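The Kitchen Table Office: A Gallery

Posted 16 August 2026

When I gave up my desk at Clitero in May, people asked where I would be working from now on. I said "home", in the tone of a man with a study. I do not have a study. I have a flat above a shop on the El-Sayed parade, a kitchen that gets the sun until lunch, and a table that has to be a table again by six o'clock or there is nowhere to eat.

So this gallery is an inventory of sorts, a record of what it takes to run a small translation business from a surface that also knows about soup. I asked Houda Nasr, who shares the flat and the soup, whether she would like to contribute a foreword. She said she would like to contribute a shelf.

The previous round of these pages dealt with the lamp (too bright), the chair (borrowed, then kept) and the drawer of cables, which I have since closed and do not intend to reopen. Several readers wrote in about the drawer. I am grateful for the advice on labelling and have taken none of it.

A word on the table covering, as it causes the most correspondence. I wanted something plain. Grey, perhaps, or the sort of dark green you see in banks. Houda wanted leaves. We went to Gritaria on a wet afternoon to settle the matter like adults, and came home with leaves. They have been down all summer and I will admit, in a small voice and on a page few people read, that I have grown fond of them. Clients on video calls never see them. I sit up very straight in front of a white wall and look like somebody with a filing cabinet.

There are practical points in favour of a pattern. Crumbs vanish into it. So do paper clips, which is less welcome, and once a contact lens, which was a long evening. White was a bolder choice than either of us understood in the shop. It picks up every mark going and keeps them, and I have tried washing-up liquid, bicarbonate of soda and a pink paste that Houda's mother swears by. The paste did lovely things to the sink.

As for the equipment, I had a budget of 1000 for setting up and spent most of it on the screen. What was left went on small things, in the order in which the old ones gave out. My keyboard came from the office clear-out. The headset is a Zokside and pinches my left ear, so I wear it slightly skew, like a beret. The notebook stand is a cookery book stand. It holds a contract open beautifully and still smells of cumin.

Then there is the matter of wires. I had 2 rules when I moved in here: no wires across the table, and no wires anywhere near the butter. The first took some doing. The second was broken on the opening morning and I would rather leave it there.
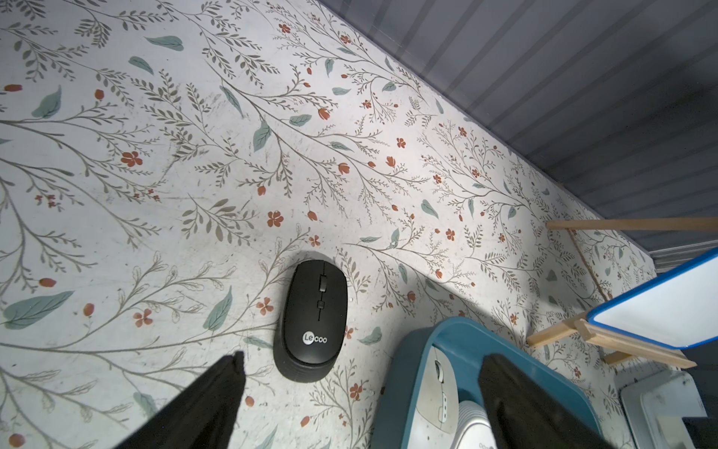 Said Bensaid

The mouse, among the foliage. It's a Lecoo, black, wireless, and about as cheerful as a hearse at a garden party. I like it very much. It has a scroll wheel, a little button behind the wheel that I press mainly by accident, and no opinions.

Note the orange-red flowers, which Houda says "lift" the whole thing, and the teal leaves, which I had put down as blue until I was corrected. Note also the faint grey smudges on the white. See the remarks on pink paste.

I did own a mouse mat for a while. It was a free one from a trade fair, with a map of somebody else's sales regions on it, and it kept sliding off towards the toaster. The bare print does the job well enough. Every so often I find I've been staring at a flower for the length of a paragraph, but I used to do that with the car park at Clitero, and the flowers are better company.

Still to come on these pages: the shelf (Houda has a drawing), the second attempt at a lamp, and the tin where the paper clips are supposed to live. If you have a kitchen office of your own, write and tell me where you put the printer. Ours is on top of the fridge, and collecting a page from it requires a stool.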